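Speaker notes – bleeding and balancing radiators, Jotcombe hall talk
11/21/18

Opening

Hello everyone, thanks for coming out in the cold. I'm Lærke Kirkegaard, I've been fitting and fixing heating round Jotcombe and Wasden for long enough that I've probably been in a few of your airing cupboards. Ask how many people have a room that never gets warm. (Wait for hands. It's usually the back bedroom!)

Say early on that I'm not selling boilers tonight. What I want to talk about is the other end of the system, the radiators, and what you can do to them yourself with a key and a small screwdriver. Anything behind the boiler casing is off limits and I won't be taking questions on it, sorry.

Why the back bedroom is cold

Water is lazy. It goes round the shortest loop it can find and comes straight home, so the radiators nearest the pump get more than their share and the ones at the far end get what's left. Tell the Frerichs Terrace story here: 7 radiators, the hall one too hot to lean on, the end one barely lukewarm, and the couple had been quoted for a new boiler. Took me an afternoon with the valves and they kept the old boiler. Don't go on about the quote, I got cross last time and lost my place.
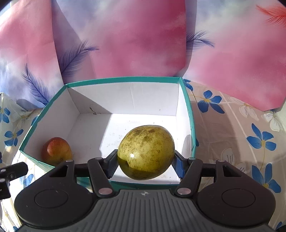 So there are two separate jobs and people mix them up all the time. Cold at the top and warm at the bottom usually means air, and you bleed it. Warm all over but never properly hot, while the others are roasting – that one wants balancing. Cold in the middle at the bottom is probably sludge, and we'll come to that.

Bleeding

Heating off first, and let it cool. Cloth underneath, because the water can be black and it does not come out of carpet. Quarter turn on the key, listen for the hiss, close it as soon as you get a steady dribble. Start downstairs and finish upstairs.

Remind them about pressure! If it's a sealed system, look at the gauge afterwards and top up through the filling loop to whatever the boiler book says. Half my phone calls in November are people who bled everything beautifully and then found the boiler had locked out.

Pass round the old brass key and the new one. Get the brass one back, it was my dad's. 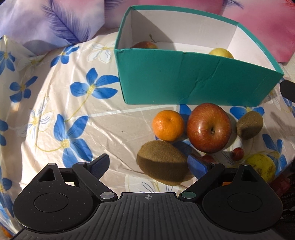

Balancing

Explain the lockshield – it's the valve with the plain cap, at the other end from the one you normally turn. Nearly everyone thinks it's decoration.

Open all of them fully, both ends, and let the house go cold. Then heating on, and walk round with a bit of paper writing down the order they warm up in. Get the kids to do it, they love it. Let it cool again. Now take the fastest one, close its lockshield right down and open it a quarter turn. Next one a touch more, and so on, until the slowest is left wide open.

Then leave it alone for a day. Fiddling every ten minutes is how you end up worse than you started (I did exactly this in my own house).

Someone will ask about thermometers. The clip-on pair is handy and you want the pipe going in to be a bit hotter than the pipe coming out, but you'll get most of the way by hand.

Sludge

Keep this short. Show the jar from the Trellport job and let people tip it about. It's rust, mostly. Roughly 200 millilitres came out of one radiator and the lady had assumed it was a faulty thermostat. Inhibitor slows it down, a magnetic filter catches a lot of it, and if it's bad you want a proper flush from somebody who'll tell you beforehand what might start leaking.

Questions

If it goes quiet, ask who knows where their stopcock is. Kettle's on at the back, and I've got spare keys in the tin by the door, please take one.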